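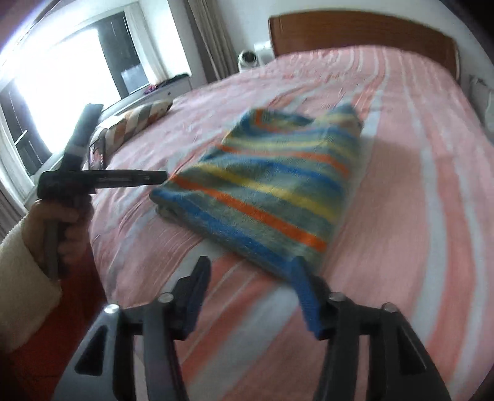

Reveva Bedroom Textiles – Data Card

August 4, 2023
By Chibuzor Nwankwo

Reveva is a collection of 537 short entries on how people fold, lay down and put away the soft things in a bedroom. Every entry has one folding task, a plain text note and a list of the textiles involved. The homes are in Ostadstead and Preston, nine in total.

Room and items

The entries in this part come from a bedroom with a large bed and a wooden headboard. The bed cover is pink with lighter stripes. The item to be folded has stripes too, in blue, yellow, orange and a grayish green. In the notes we call it "striped cloth" everywhere, because our annotators did not agree if it is a towel or a blanket, and the name should not change from one entry to the next.

Stripes on stripes make the annotation slow. An edge of the cloth can be taken for a fold, and a fold for an edge. Please read the field "state" before you use the field "edges".

Values for "state"
- folded: the layers lie on each other and the outline is closed
- bundle: thick and rounded, the layers are difficult to separate by eye
- crumpled: no clear layers, folds in many directions
- spread: mostly flat, small wrinkles are allowed 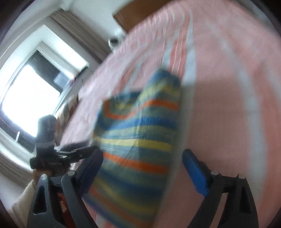
Suksawat writes that "bundle" should be removed and all these entries moved to "folded", as a person at home would put both on the same shelf and not think about it. In Suksawat's own notes the two words were mixed in almost every file, and the comparison became easier after joining them.

We understand this wish, but we keep the two values in version 2. A user who wants only one can join them with a simple replace. The opposite direction is not possible without looking at each entry again.

A cloth can also be in two states at once – one end bunched, the other end lying flatter. For such entries we write the state of the bigger part first and the smaller part after a slash.
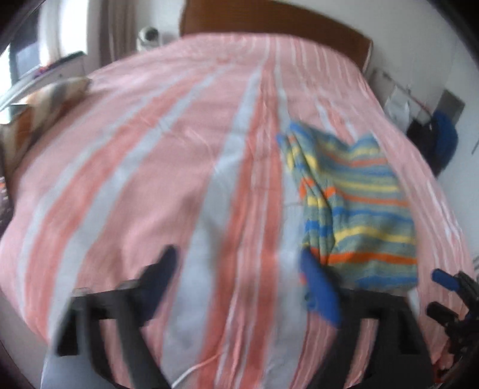
The order in the slash notation is important, so "crumpled/spread" is not equal to "spread/crumpled". If both parts are the same size, the left part comes first.

Known problems
- The color words are free text. You will find "gray-green" and "grayish green".
- Wrinkles of the bed cover are not annotated.
- In 10 entries the field "edges" is still empty.

Last updated: January 2024

Contact: Reveva data desk, Ostadstead | © Reveva | Back to top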